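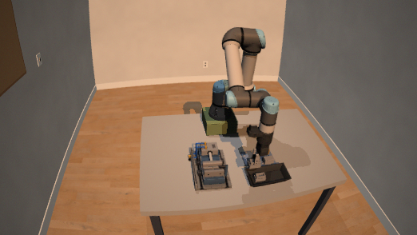 Figure 1. Simulated cell for Exercise 3, with the gripper over the tray and the assembly board alongside.

Exercise 3: Planning a pick in simulation

Handout by Heather Whitcombe. Lab questions go to Alper Aydoğan. Reports are due 14th February.

You will write a planner that moves the arm from its home pose to a grasp above a part in the tray. The arm model and the joint limits are already loaded in Tronia, so leave those files alone. Your code goes in planner.py.

Split the motion into two stages. The first is a free-space move to a pre-grasp pose above the part. Use the sampling planner from Lecture 4 and cap it at 3000 samples. The second is a straight line down to the part, computed with inverse kinematics at each step. If any step fails to solve, reject the pre-grasp pose and pick another.

Check collisions against the table, the tray walls and the board. Most failed runs in past years came from testing only the gripper and forgetting the forearm.

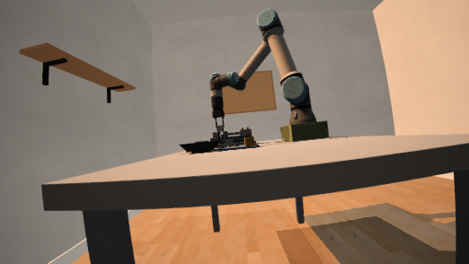
Room layout, wall color and camera position are drawn again each time you reset with a new seed. Your planner should read object poses from the state message and never from fixed numbers in the code. A solution that passes on one seed and fails on the next will lose half the marks.

The controller takes joint targets every 200 milliseconds. Send them faster and they are dropped without a warning, so check the log if the arm stops short.

What to hand in:
planner.py
A plot of planning time over 1000 seeds
One page on the failures you found, with seed numbers

A full batch takes some 600 seconds on the lab machines in Brilham. Start with a small batch and keep the logs. Exercise 4 in March uses the same planner with force control added.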